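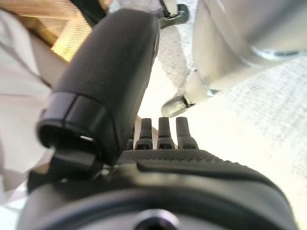 The Ninety-Day Pantry, Week Whatever

I have now read four separate blogs telling me I will save $2,000 a year if I stop buying groceries and "shop my pantry" for 90 days. You're allowed milk, eggs and produce. Everything else has to come out of the cupboard until the cupboard gives up.

My first question is where the $2,000 comes from. None of the four say. Two of them use the exact same sentence, down to the missing comma, so I have my suspicions. The third sells a printable tracker for 15 dollars. The fourth has a discount code for Piveck storage jars, which seems like an odd thing to push on people you have just told to stop buying stuff.

My friend Neema Mutiso did the whole thing last winter and swears by it. I asked what she saved and she said $430. Fine, that's real money, I'd take it. Then I asked what she spent in the month after, when she had no flour, oil, rice, coffee or dish soap, and she changed the subject to her sister's wedding.

See, I think a pantry is mostly a loan you made to yourself. If I eat the lentils now, I have to buy lentils later. The only way I come out ahead is if I was going to throw the lentils out, and I grew up with Hauwa Babalola for a mother, so no lentil has ever left my house in a trash bag.

But I started in November anyway, partly so I could complain with some authority. A few notes so far.

I own a lot of canned pumpkin. I don't remember buying it and I don't much like it. Pumpkin in chili is okay. Pumpkin in mac and cheese is a thing people online describe as "you can't even tell!" and I could tell.

The produce exception is doing a lot of work. Last week I came home from the Flanddale market with so many vegetables that I spent about what I used to spend on a normal shop. Quang, who was keeping me company, asked if hummus counted as produce. I ruled that it did.

Expiration dates on spices are nonsense, I'm still sure of that, although the paprika did taste like the inside of an envelope.

What I will give the pantry people is that I cook more when I can't run out for something. I made flatbread on a weeknight. It came out fine, a little tough at the edges, and I ate it with the last of the good olive oil, which I'm going to have to replace at full price.

I'll post the receipts when I get to the end, including the month after.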